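Spent part of December at Purnora, who are teaching two arms to put desktop PCs together by remote control. A person moves a pair of handles, the arms copy, and the recordings train the model. I've got doubts. Thread.

The target is 4000 recorded runs. They had 2334 when I left. Wim Kuipers, who does most of the driving, told me 1093 of those are memory sticks and nothing else. Pick up the module, line it up, push.

I had a go. You can't feel a thing through the handles. A memory stick needs a proper shove, and I had no idea whether I was seating it or bending the board. Wim goes by the sound of the click. The model doesn't get any sound. 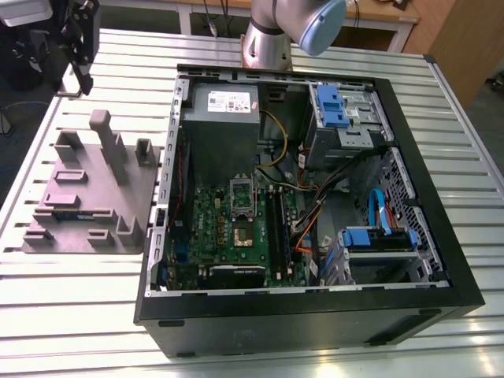 So what's it meant to learn from that? It gets Wim's movements, plus his guesswork, minus the one clue he relies on. I asked Wouter Meijer, who runs the project. He said more runs would sort it out. Maybe. I've heard that before, at Davar, about folding boxes.

Then there are the parts trays. Everything starts in a printed holder, same way up each time. Fair enough for a first go, but a repair bench doesn't look like that, and repair is what the sales deck talks about.

Wouter says up to 400 runs will start from a messy bench. Out of 4000. I'd want that the other way round.

I'll give them this: Wim is very good. I'd happily let him fit my memory by remote control. Whether I'd let the model do it, ask me when it's tried a case it hasn't met.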